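Home Organization, Session 6
Small boxes, soft things and the folding question
Handout prepared by Mercedes Condori
Tuesday, June 14, 2022

Read this before the practical. The reading from last session (Polishchuk, chapter on drawers) makes three claims that get repeated everywhere, and I'd like you to come in with doubts about all of them.

Claim one: every soft item should have its own container.

Should it? Zoriana Polishchuk has sold a lot of people on this and I understand the appeal. A box gives a thing an address. But a box also takes up room, has to be dusted, and has to be opened or reached into each time. If you own two scarves, a hook does the same work. Her chapter compares the boxed scarf with the scarf on the floor, which is a comparison any storage method would win. She never compares it with the hook.

Claim two: match the color of the box to the color of what goes in it.

The argument is that you will remember where yellow goes if the box is yellow. Maybe. I have tried this in my own hall closet with mixed results. Matching looks calm on a shelf, and it does help a small child put things back. It also makes it hard to see whether the box is full or empty from across the room. Yellow fabric in a yellow box is easy to overlook, and so is a pale cord lying on top of it. Ask yourself who has to find the thing again, and from how far away.

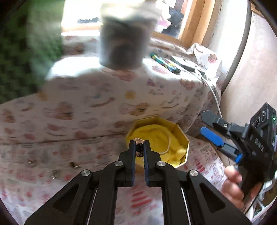 Fig. 1. Yellow fabric, unfolded, in a yellow open box with many sides. Printed cloth underneath.

Look at the shape of the box as well as the color. Boxes like this come close to an octagon, and catalogs love them. Catel shows them in rows, always photographed one deep. Try pushing a row of them together on a real shelf. Straight sides can be set against each other, but you still get small gaps at the corners where nothing useful fits. A square box of the same width holds more. If the box is going to stand alone on a dresser, the shape is a matter of taste and I won't argue.

Claim three: fold everything.

I am least convinced by this one. The fabric in Fig. 1 is rumpled and bunched over to one side. Polishchuk would call that a failure. I would want to know what it is for before I called it anything. A shirt you wear to work, yes, fold it or hang it. A dust cloth, a dress-up cape, the bag you stuff in your coat pocket? Dropping it in takes a second, and a system that takes a second is one people keep using. Folding earns its keep when
- creases matter
- the box is nearly too small
- several similar pieces share one box and you need to tell them apart

Outside those cases I need better evidence than a nice photo.

Cords are a separate problem. A cord left loose over fabric will catch on whatever you lift out. Tuck it under or tie it in a loose bow. Do not wrap it tightly around the bundle, whatever the Nudance leaflet says, unless you enjoy undoing knots.

On the cloth underneath. A busy print under your work surface is cheerful, but small items vanish on it. For the practical please use a plain cloth if you have one. Buttons and pins especially.

For the practical
Bring one open box, any shape, and two soft items from home. Work in pairs. One person folds, the other drops in. Swap boxes and try to get the second item out without disturbing the first. Write down which was quicker and which you would still be doing in a month. "It looked better" may go in your notes, but say better to whom.

Reading for next time: Polishchuk on labels. Bring objections.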